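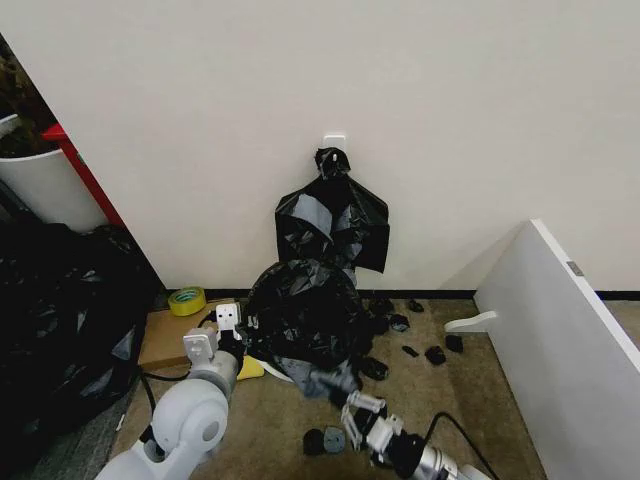 Trash bag corner, two arms on the Hemmin pair, August.

I've had the Hustach two-finger grippers on my arms for 800 cycles now, after a long stretch with the Mimura set, and I like them a lot more than I thought I would! Black plastic bags are my mean test (thin, shiny, they fold over on themselves), and the Mimura fingers kept sliding right off. These pinch a loose edge and hang on, even a skinny little flap.

Gripes? The fingertips pick up lint from carpet, so wipe them down. And the Wirninari controller needs its close speed turned way down or they snap shut too hard – I ended up at 2 on the dial, and I'd start there. Small torn scraps are still hit or miss for me.

At 1000 bucks for the pair they aren't cheap, but I'd buy them again. Four stars.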